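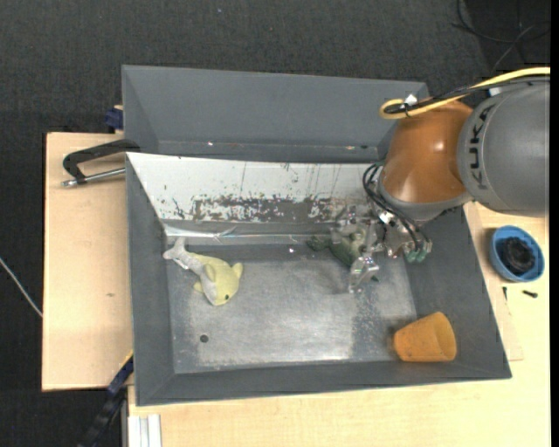

보도자료
배포 즉시 보도 가능

이르날우드(Irnalwood), 그라르케니스~부탐 심야버스 '96번' 5월 운행 시작
막차 이후 귀가길 연결, 요금 4,000원 단일
타히리(Tahiri) 앱으로 좌석 예약, 현장 탑승도 가능

시외·광역버스 운영사 이르날우드가 5월부터 그라르케니스(Grarkenis)와 부탐(Vutham)을 잇는 심야노선 96번을 운행한다. 매일 운행. 일요일 포함. 첫차 밤 11시 40분, 막차 새벽 3시 10분. 편도 소요시간은 정상 소통 기준 90분이다.

두 도시 사이에는 지금까지 밤 10시 50분 이후 탈 수 있는 대중교통이 없었다. 병원 야간근무자, 도매시장 상인, 공연장 스태프, 늦은 수업을 마친 학생들이 택시를 나눠 타거나 새벽 첫차까지 기다려 왔다. 노선 신설 요청은 오래전부터 들어와 있었고 지난 겨울 이용수요 설문을 거쳐 이번에 확정됐다.

설문 응답 1,993건

설문은 그라르케니스 버스터미널과 부탐역 앞 환승장, 타히리 앱에서 진행했다. 유효 응답 1,993건. 가장 많이 나온 요청은 막차 시간 연장, 그다음이 부탐 동부병원 앞 정차였다. 요금에 대한 의견도 많았다. 심야 할증 없이 거리와 상관없는 단일요금으로 해 달라는 내용이 대부분.

회사는 이 가운데 동부병원 정차와 단일요금을 그대로 반영했다. 막차 시간은 당초 계획안의 새벽 2시 20분에서 3시 10분으로 늦췄다. 대학 기숙사 후문 정차 요청은 이번에 반영하지 못했다. 회차 공간이 나오지 않는다. 기숙사 정문 맞은편 정류장을 대신 이용하면 된다.

켄자 알라위(Kenza Alaoui) 이르날우드 노선운영본부장은 "주간 노선을 조금 늘리는 방식으로는 밤에 일하는 분들 시간표에 맞출 수가 없었다"며 "교대시간부터 먼저 받아서 표에 적고 거기에 버스를 끼워 넣었다. 그래서 출발시각이 좀 들쭉날쭉하다. 일부러 그렇게 둔 것이니 시간표를 꼭 확인해 주시면 좋겠다"고 말했다.

운행 시간표

그라르케니스 버스터미널 출발
밤 11시 40분
새벽 0시 35분
새벽 1시 50분
새벽 3시 10분

부탐역 앞 환승장 출발
밤 11시 40분
새벽 0시 50분
새벽 1시 50분
새벽 2시 55분

중간 정류장 통과시각은 도로 사정에 따라 달라진다. 정류장에는 예정시각보다 5분 일찍 나와 있는 것이 좋다. 예정시각보다 일찍 도착한 버스는 정류장에서 대기하다가 제시각에 출발한다.

주요 정차지 (그라르케니스 방면에서 부탐 방면 순)

그라르케니스 버스터미널 3번 승차장
시립공연장 남문
농산물도매시장 입구
대학 기숙사 정문 맞은편
강변공단 사거리
부탐 동부병원 응급실 앞
부탐 구시장
부탐역 앞 환승장

반대 방향도 정차지는 같다. 다만 구시장은 길 건너편 약국 앞에서 탄다. 낮에 다니는 일반노선 정류장과 위치가 다르니 주의. 강변공단 사거리는 밤 시간 조명이 어둡다는 의견이 있어 개통 전까지 정류장 조명을 추가하기로 했다.

요금과 예약

요금은 거리 구분 없이 1회 4,000원. 심야 할증 없음. 교통카드, 타히리 앱 결제, 현금 모두 된다. 현금은 거스름돈이 넉넉하지 않아 되도록 잔돈을 준비해 달라고 회사측은 당부했다. 주간노선과의 환승할인은 이번 개통 시점에는 적용되지 않는다. 협의 중이며 확정되면 따로 알릴 예정이다.

좌석 예약은 타히리 앱에서 출발 일주일 전부터 출발 20분 전까지. 예약하지 않아도 빈자리가 있으면 탈 수 있다. 예약 좌석은 출발시각까지 비워 두고, 그 뒤에는 현장 대기 승객에게 넘어간다. 중간 정류장에서 타는 예약 승객은 해당 정류장 도착 시점이 기준이다. 취소 수수료는 출발 한 시간 전까지 없음. 그 이후 취소는 요금의 절반을 돌려준다. 버스가 늦어져서 취소하는 경우는 전액 환불.

앱을 쓰기 어려운 승객을 위해 터미널 매표창구에서도 예약을 받는다. 창구는 밤 9시에 닫으니 그 전에 와야 한다. 전화 예약도 가능하고, 이때 요금은 차에서 낸다.

차량과 승객 안전

투입 차량은 기존 광역노선에 쓰던 좌석버스. 입석 승차는 받지 않는다. 전 좌석 안전띠 착용. 휠체어 이용 승객은 전날 저녁 6시까지 신청하면 승강설비를 갖춘 차량이 배치된다. 접이식 자전거는 하부 짐칸에 실을 수 있고, 일반 자전거는 싣지 못한다. 반려동물은 이동장에 넣은 경우만.

심야 시간대에는 차내 조명을 낮춘다. 통화는 짧게. 내릴 정류장을 놓칠까 걱정되는 승객은 탈 때 기사에게 말해 두면 깨워 준다. 구시장과 강변공단 사이 구간에서는 혼자 내리는 승객이 원하면 정류장이 아니어도 안전한 지점에 세워 주는 '중간하차'를 시범 운영한다. 차를 세우기 어려운 곳도 있어 최종 판단은 기사가 한다.

기사 근무 여건도 같이 손봤다. 심야노선 기사는 희망자로만 편성했고, 왕복 한 번 뒤에는 반드시 휴식시간을 둔다. 부탐역 앞 환승장에 기사 휴게실을 새로 마련했다. 침대와 간이주방이 들어갔고 난방 공사도 마무리됬다.

대표 발언

레다 베나니(Reda Bennani) 이르날우드 대표이사는 "밤 버스는 돈이 되는 노선이 아니다. 그건 처음부터 알고 시작했다"고 밝혔다. 이어 "첫 해에는 빈 차로 가는 날도 있을 것이다. 그래도 한 철 해 보고 접으면 아무도 시간표를 믿지 않게 된다. 최소 1년은 편수를 줄이지 않겠다"고 말했다.

베나니 대표는 노선번호에 대한 질문에 "예전 그라르케니스 사람들이 타던 장날버스 번호를 다시 가져왔다. 기억하는 분들이 아직 꽤 있다"고 답했다. 옛 96번은 도매시장과 부탐 구시장을 오가던 완행노선으로, 고속도로가 생기면서 폐선됐다. 이번 96번은 도매시장 입구에서 강변공단까지 옛 노선과 같은 길을 지난다.

개통 초기 안내

첫 주에는 주요 정류장에 안내 직원이 나온다. 터미널, 동부병원, 부탐역 앞 세 곳. 시간표 인쇄본은 터미널 매표창구와 병원 안내데스크, 시장 상인회 사무실에서 받을 수 있다. 큰 글씨판도 같이 비치. 정류장 표지판 교체는 개통 전날까지 끝낼 계획이나 기숙사 정문 맞은편은 도로공사와 겹쳐 임시 표지판이 먼저 선다.

폭설, 침수 등으로 운행이 어려울 때는 밤 10시까지 앱과 홈페이지에 공지한다. 예약 승객에게는 문자도 간다. 출발 뒤 도로가 막혀 되돌아오는 경우 요금은 전액 환불되며 별도 신청은 필요없다.

운행 결과는 석 달 단위로 공개한다. 정류장별 승하차 인원, 지연 횟수, 민원 내용이 들어간다. 첫 자료를 보고 새벽 시간대 출발시각 한두 개를 조정할 수 있다. 정류장 추가는 그 다음에 검토. 기숙사 후문 건도 이때 다시 논의하기로 학생회와 이야기가 되어 있다.

이르날우드 소개
이르날우드는 그라르케니스에 본사를 둔 버스 운영사로 시외노선과 광역노선, 통근 전세버스를 운행하고 있다. 차고지는 그라르케니스 북부와 부탐 두 곳.

타히리 소개
타히리는 지역 버스 예약·결제 앱이다. 노선 검색, 좌석 예약, 도착 알림 기능을 제공한다. 96번 예약 메뉴는 앱 첫 화면 '심야' 항목에 있다. 메뉴가 안 보이면 업데이트 후 다시 실행하면 됩니다.

취재 문의
이르날우드 노선운영본부, 켄자 알라위 본부장
평일 오전 9시~오후 6시. 개통 첫날 밤 동승 취재를 원하는 언론사는 좌석 사정상 사전에 신청 바람. 매체당 한 명. 차내 촬영은 승객 동의를 받은 경우에 한함.

시간표 파일과 노선도는 홈페이지 보도자료실에 함깨 올려 두었음.

끝.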